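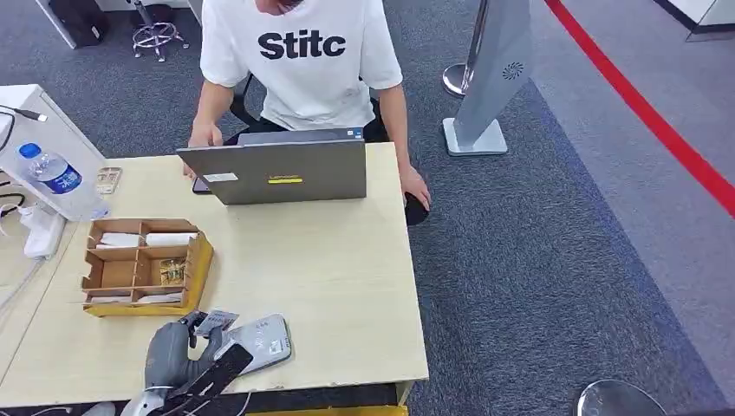 sorting desk, cardboard tray with the white stacks in it

Canan Ekinci
ok thread bc people keep asking how the card sorting is going. it's going. slowly. typing this between batches so forgive spelling

Background for anyone new: Mondville fan swap in October, I said yes to doing the cards. All of them. There's 3,825 in the spreadsheet and that's before the late ones come in

The tray is the best thing on the desk and it's cardboard. Thin little walls, compartments, done. I had the nice Wemen acrylic one at home and hated it, cards stick to the bottom and you need fingernails to get them out. Short fingernails here

Two stacks at the top, everything else goes lower down. Tried alphabetical first — terrible idea, half the names on the list are nicknames. Now it's by group, then by who asked first

Also water bottle stays OFF the desk. Cabinet only. I lost a whole sheet of labels to iced tea last year and I'm still mad 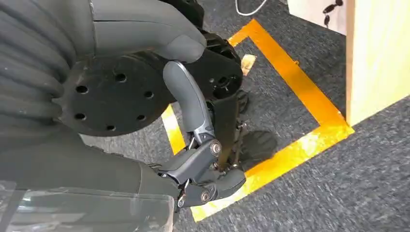
the tape rectangle on the carpet. orange-yellow on dark gray, very easy to find

Floor tape is the other thing I'd tell everyone to do. Boxes go inside the line, feet go outside the line. Sounds silly until you've stepped on somebody's mail

Don't get the cheap tape for carpet btw. The roll I got from Koubek peels up clean, the one before that left fuzz everywhere and I was picking at it for 16 minutes with a butter knife

Somebody asked about sleeves. Stesatier ones, the matte, 18 packs ordered and I'll probaly need more. Shiny ones look nicer in the hand but you can't read anything under a ceiling light

ok favorite so far, had to stop for this one 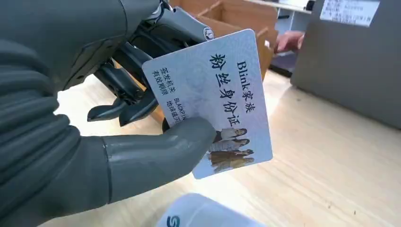
Blink family fan ID card!! 粉丝身份证 right there in the big letters

It's laid out like an identity card. Issuing authority, validity period, pale blue squiggly pattern in the background, group photo of the four of them. Whoever designed this had a great time

The bit of text starting 地球最 is making me laugh, someone who reads better Chinese than me please give me the full line, I only know the heading and the labels

Not up for trade before anyone asks. Well. Ask me after the swap

Still need: a rubber band that isn't dried out, 5 more dividers, lunch

If you sent cards and your name's not in the sheet yet, wait til tonight before messaging pls, I'm adding teh late ones after dinner

back to the stacks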